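The winter I lived in Clumcombe I owed Haziq Nair 1,000 dollars, and he never once mentioned it, which drove me nuts. He'd call about the weather. He'd call about soup. I'd stand there in my socks thinking, okay, now he's going to say it – and then he'd ask if my radiator still knocked at night.

It did, by the way. I named it Willum.

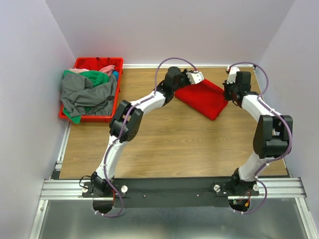 By February I had 29 dollars and a plan, and the plan was to sell my grandmother's coat. I wanted it to be a big sad moment, you know? I pictured myself stroking the collar. But first I had to find the thing, and everything I owned that winter lived in heaps, like a red plastic bin stuffed to the top with crumpled cloth, gray and green and pink all mashed together. I dug for an hour. I found three scarves and a library book from Drindivia, a town I left when I was in college.

The coat was on the hook behind the door. I put it on to walk to the shop, and it was so warm (I'd forgotten how warm!) that I went right past the shop and kept going, all the way up the hill to Haziq's place.

"I don't have your money," I said when he opened up.

"What money?" he said. Then he looked at the coat. "Is that real wool? Come in, the soup's on."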